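4.2 Handling work at Kovham

Before the Gernura sorter was installed, staff at Kovham placed and moved small goods by hand for a whole shift. Of the 1,553 items logged in March, the sorter took 751 and the rest stayed with people – mostly glossy, thin or easily crushed things. Bellamy and Gallagher found that the two remaining handlers worked more slowly but were asked more often to decide where an item should go. One missed the company of the old team of five. Figure 3 gives examples of the table task, in which books and a small pack are handled on a round surface.
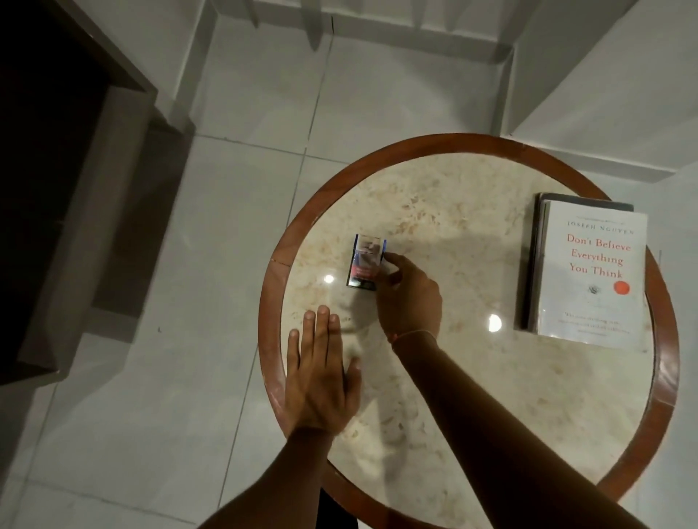
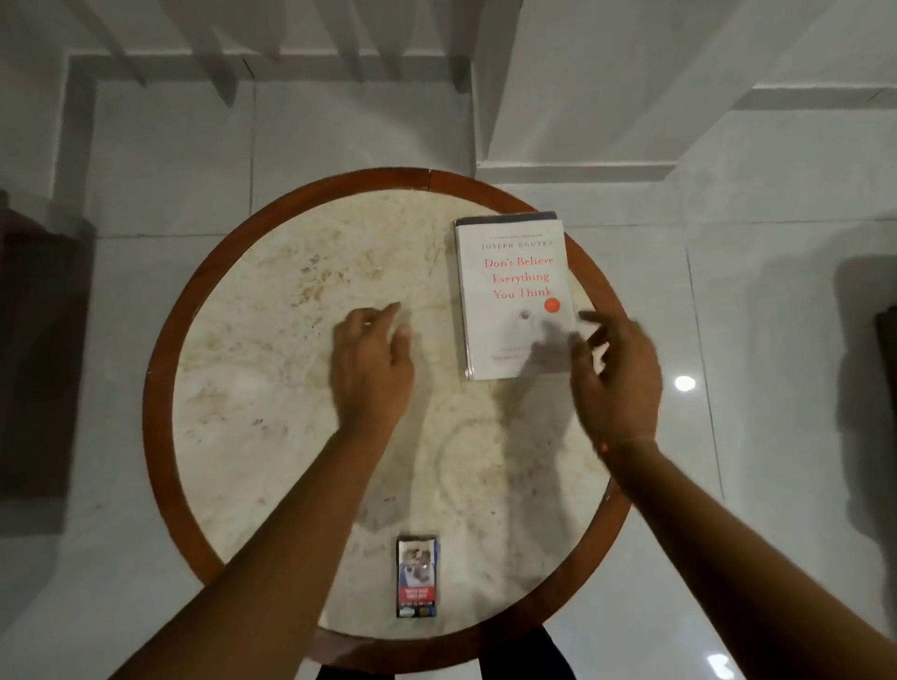
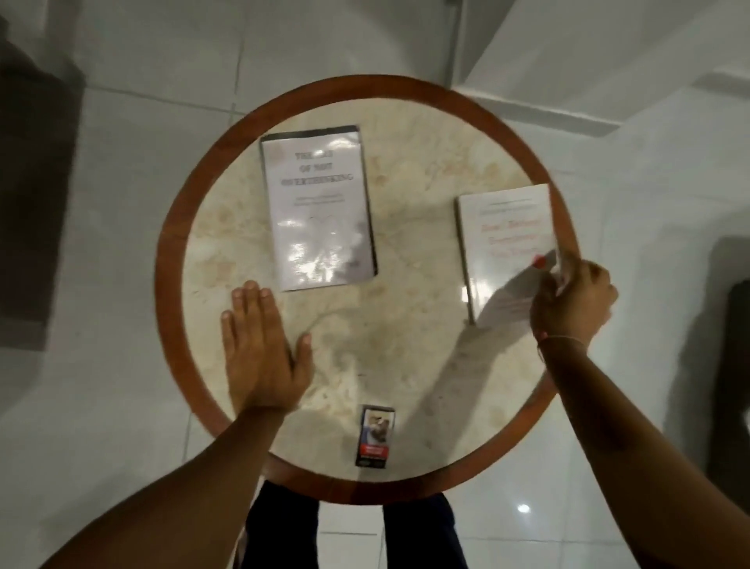 Figure 3. Manual handling at the round table, seen from head height.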